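**Ticket: gripper fingers snag in plank stack (sim)**
Opened by: Samah Abdelaziz
Project: Gonulico, tabletop set
Status: fix in, watching

OK, this one was a fun chase! The arm goes down for a pick at the wooden plank structure, the fingers end up in among the planks, and then the solver loses its mind. Joint torque spikes, the run aborts, and the log fills up with contact warnings. Cups and balls pick just fine with the same settings.

First guess was friction on the wood. I dropped it, raised it, dropped it again. No change at all, so I put it back.

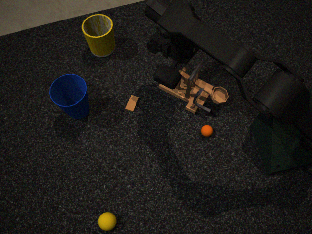 Second guess was much better. The physics step was set to 200 Hz, which is fine for a ball but way too coarse for thin fingers touching several planks at once. By the time the contact gets noticed, the fingers are already 2 mm deep, and the push back out is huge. I bumped the step to 1,000 Hz and wow, what a difference! Overnight batch on the Wostmont machine: nearly all clean, with 2 aborts left.

Both leftovers come from the planner picking a grasp point inside the lattice. I'm adding a clearance check before descent and will post the patch on the Sqalli branch. Please don't copy these grasps to the real arm until that's merged.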